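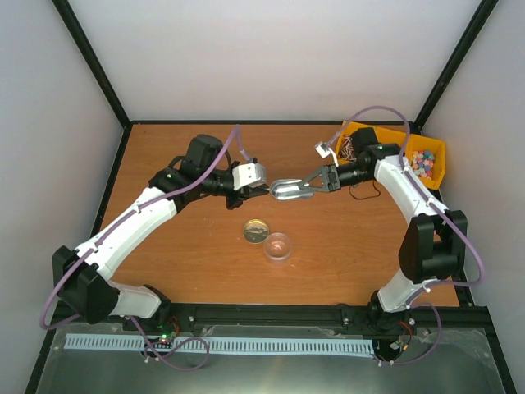

How long does sourdough starter keep in the fridge without a feed? Mine has gone 23 days and come back fine, though it needed three feeds before it would raise a loaf.

I got my starter from Marion Guthrie when we lived in Moffat. She kept hers in a jam jar with the lid resting on top and fed it when she remembered. I was much stricter at first. I fed it every morning, threw half of it away, and wrote the times in a notebook. The bread was no better than hers.

These days I bake every other week, so the jar lives at the back of the fridge. The night before I want to mix dough, I take out a spoonful and stir it into equal weights of flour and water. By breakfast it has usually doubled. If it hasn't, I feed it again and bake a day later.

A gray liquid on top is normal. I stir it in if I want a sourer loaf and pour it off if I don't. Pink or orange streaks are another matter, and so is fuzzy mold. Throw all of it out and start over.

In November my kitchen drops to 18 degrees Celsius at night and everything slows down. I used to put the bowl in the oven with the light on, until I forgot and turned the oven on. Now it goes on top of the boiler with a plate over it.

Sylvie Chan asked whether rye is worth buying just for feeding. I think so. A bag lasts me most of the winter, and the starter wakes up faster on it. I still use plain white flour for the loaf itself.

Next time I'll write up the tin loaf, which I've changed a bit. More water, and a longer rest before shaping.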